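Jikmont Library Friends
Minutes of the December meeting
Held Thursday, 6:30 p.m., in the downstairs reading room

Chair: Ritu Shakya
Minutes: Ilaria Sorrentino

1. Minutes of the last meeting
Accepted with one correction. Under item 4, the shelving quote came from Naltero, not Saxena. Ilaria will fix the copy in the binder and the one on the website.

2. Money
Balance at the end of the month was $1,359. The fall book sale money is included in that figure. The only large bill still to come is the printing of the spring program. Ritu asked that receipts be handed in within 30 days of purchase. Two came in from the summer and were hard to match to anything. Both will be paid this time.

3. Book sale
The Saturday hours did better than the Friday evening, as they did last year. Cookbooks and children's books were nearly gone by noon. The encyclopedias did not sell and will be offered free on the cart by the front door until the end of the month, then recycled.

There was discussion of raising the price of hardcovers in the spring. Some members felt people come because the prices are low, and that we would only end up with more boxes to store. Others pointed out that the prices have not changed in a long while. A vote was taken and prices stay as they are. The bag sale in the last hour will be kept.

Donations will be accepted again after the holidays. No textbooks, no magazines, nothing that smells of basement. The sign needs to say this in larger letters.

4. Shelving for the back hall
Two quotes are in. Naltero is cheaper but does not include delivery. Saxena includes delivery and setup but cannot come before spring. Ritu will ask Naltero for a delivery price. The group agreed to spend up to $500 from the balance and to ask the town for the rest. Final decision next meeting.

5. Homework corner
The library has asked if we would pay for supplies for the homework corner again. Pencils, scrap paper, sharpeners and a few notebooks were suggested. Desk organizers were also discussed — the open trays used last year got knocked over and everything ended up mixed together. Upright ones take up less of the table and will hold a notebook standing up. Approved, with a limit of $100.
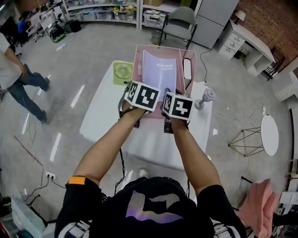 Item 5: pink upright desk organizer with a lavender spiral notebook in it.

Color was left to whoever does the buying. Ilaria will do the ordering and bring the receipt to the next meeting.

6. Winter reading evening
The Mirnidico string trio has offered to play for half an hour before the readings. Accepted with thanks. They need four chairs, one of them for music and coats, and would like to set up before the doors open. Readers should keep to ten minutes each. Ritu will hold up a card at nine. Cider and cookies as before — sign-up sheet is at the front desk.

7. Other business
The book drop door is sticking again. Reported to the town.
A member asked if the meetings could start at 7 p.m. Left for next time.

Meeting closed at 7:50 p.m.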